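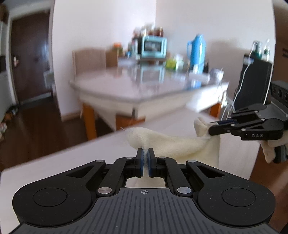

Teaching a planner when to let go of a towel

Published 15 July 2022

Most of the code that the Kinyua team at Rindeo writes never moves anything. It reads recordings of two hand-held grippers working on cloth, throws out the parts it can't trust, and turns the rest into something a controller can learn from. The team's lead engineer has been on the project for two years and asked to go without a name here. We spoke by phone, mostly about software.

Kinyua started as a motion planner for rigid parts. Towels came later, and the engineer says the planner was badly suited to them.

"With a box, you ask where it is and you're done. With a towel you have a corner here, a corner there, and a lot of fabric in between doing what it likes. Our old state format had one pose per object. We had to drop that."

The replacement keeps track of the grippers instead of the cloth. For each one, the software stores the position of the fingertips, the opening between them and a label for whether they are holding anything. The label causes the most trouble. Closed jaws can mean a good grip, a grip on a few threads, or no grip at all.

"We used to set the label from the jaw width alone," the engineer says. "A thin fold and an empty grip give you nearly the same number. So now the width proposes a label and the image model votes on it. If they disagree, the segment goes to a person."

That review is done in Fostel, an in-house tool that plays both grippers' recordings side by side on a shared timeline. A reviewer can drag the start and end of a grasp and leave a note. The first version had 80 keyboard shortcuts. People used 4 of them, and the rest have been removed.

Timing was the next problem. The two recordings come from separate devices with separate clocks, and a small offset is enough to make a handoff look impossible.

"You'd see the left side release before the right side had closed. The policy learned that letting go early was fine. We spent weeks tuning the controller when the bug was in the sync code."
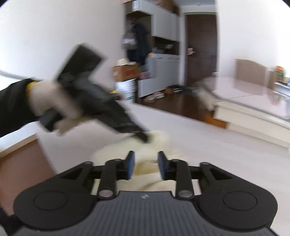
The fix was to line up the recordings by motion first and use the clocks only as a starting guess. The engineer says fast hand movement is still hard, because the position tracking gets noisy when everything blurs. Segments like that are kept, but marked with a lower confidence, and the training code gives them less weight.

The learned policy doesn't drive the arms directly. It proposes a short path for both grippers, and a layer called Curnex checks it for collisions, joint limits and how far apart the grippers are allowed to get while they hold the same piece of cloth.

"That last check is crude. It's a maximum distance, set per item. A proper model of the stretch would be better, and we've tried 4 of them. They were all too slow to run inside the loop."

When Curnex rejects a path, it asks for another one. After two rejections it stops and holds position. The engineer would like it to back up and open the jaws by itself, but a release at the wrong moment drops the towel in a heap, and the planner then has to find the corners again.

Corner finding is what the team is working on through the end of July. The current detector does well on flat cloth and poorly on crumpled cloth, where a fold can look a lot like a corner.

"Right now it gives one answer and sounds sure of it," the engineer says. "I want it to give me a few candidates with scores, so the planner can pick one it can reach. The interface for that is merged. The detector behind it still returns a list with one item in it."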